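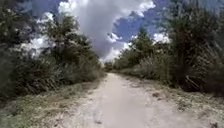 Can a machine do it yet? Outdoor edition

I get the same letter every spring: is it time to stop raking, trimming and sweeping and let a robot do it? My answer for a sandy lane is no, and I've tried to be fair.

Mowing the verge. Robot mowers like a lawn with a clear border. Where grass thins out into sand there is no border to speak of, and the small wheels dig themselves in. I ran a Fivora on our verge for 5 days in April and pulled it out by hand on 4 of them. Keep a string trimmer, set the head high, and leave the thin patches alone. Cutting those only loosens more sand.

Smoothing the ruts. Sotisport sells a tow-behind drag with a self-leveling blade. It levels, I'll give it that, but you still drive the tractor. A piece of old chain-link fence with two cinder blocks wired on top does the same work. Drag it the day after rain. On powder-dry sand you are mostly making dust.

Cutting back brush. Matúš Rusnák, who repairs garden machines at Skála, told me he has yet to see one that can tell a dead stalk from a live branch in a tangle. Neither have I. Loppers, long sleeves, eye protection. Pull the dead stuff first so you can see what you're cutting, and look before you reach into anything with fronds.

Sweeping sand out of the house. Some hope here. A robot vacuum will pick up a light sprinkling in the hall, but grit gets into the brushes and the wheel bearings. Shake the mats outside and sweep the worst of it up before you press the button - at which point you have done most of the sweeping. Empty the bin every run and tap out the filter.

Carrying the cuttings. The Umulness cart follows you on pavement. In soft sand it followed me for a few yards and then sat there humming. A wheelbarrow with a fat tire, pumped a little soft, costs less and doesn't need charging.

I'll try the mower again with the bigger wheels they now sell as an extra. The trimmer stays on its hook by the door until then.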